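Sturnau in April: a day among the compostable forks

The open day at the Orkell works in Sturnau began at nine, with coffee served in the company's own cups. They are made from a plant starch material called Prika, and we were encouraged to drink up. I am a slow coffee drinker. By the time the welcome speech reached the company's founding values, my cup had developed a lean.

Orkell makes cutlery, lids, plant pots and, for one loyal customer in the hotel trade, shower caps. All of it is meant to go in the compost when you've finished with it. There were 84 of us on the morning tour, mostly buyers from catering firms, plus a school party who asked all the good questions.

Zdenka Vukčević runs the moulding hall and took our group round. She has a voice that carries over machinery and very little patience for the word "eco", which she made one of the buyers rephrase. Prika arrives as pellets, she told us, and has to be dried before anything else is done to it. Get that wrong and the forks come out brittle. She snapped one to demonstrate, then snapped a good one by accident. 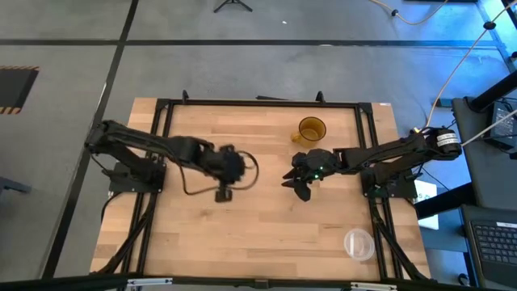
Prika softens at a lower temperature than the older plastics, so the moulds had to be recut when Orkell switched over, and for a while the works was turning out spoons with a seam down the middle. They kept a box of them, which was passed round with some pride. I'm always more taken with the furniture on these visits than I should be, and I'll admit to coveting the table with the black metal rails round its edge. The top is pale and honey-coloured strips of wood, like a very good chopping board, and I'd have it in my kitchen tomorrow, robot arms and all if they would do the onions.

Back to the forks. A tray holds 116 of them, a number that pleases no customer on earth, and Vukčević has been asked many times to make it 100 or 120. The mould says 116. She suggested we take it up with the mould.

The compost yard was next, a short walk downwind. Seo-ah Yeom looks after the trials there, and she had laid out lids at various stages of giving up. At 60 degrees, in a proper industrial heap, a lid goes in a matter of weeks. In the heap behind my shed, she said kindly, it would go when it felt like it. This is the part the packaging tends to put in small type, and I liked her for saying it at normal volume.
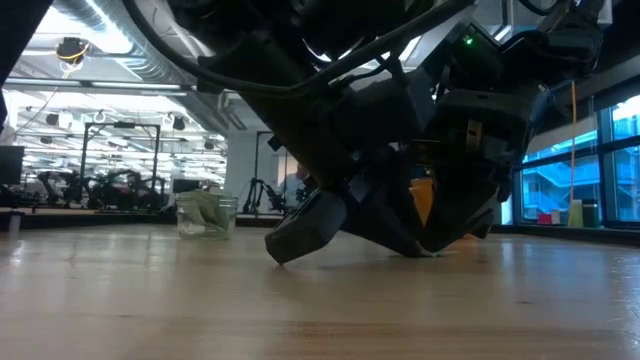 One of the buyers wanted to know what happens if the lids end up in the ordinary rubbish, as most lids do. Yeom said they sit there like any other lid. There was a pause while everyone looked at the heap. The school party then asked whether you could eat one, and were told that you could but that she had tried it and there was no flavour.

Lunch was in the canteen, on Prika plates. The Cabello, a sort of bean stew named after a former canteen manager, is hot and heavy and should be eaten briskly. Seconds were available on china.

Orkell plans to put another 400 square metres on the moulding hall, and we were shown the field where it will go. It is a nice field. The bus back to the station left at half past two, and I was given a bag of cutlery and one shower cap, which I've used twice and which so far shows no sign of turning into soil.

Recent posts
A morning at the bottle bank
Paper straws: a grudging second look
What the cork people would like you to know
Seaweed wrappers and the smell question
Three trade fairs, one decent sandwich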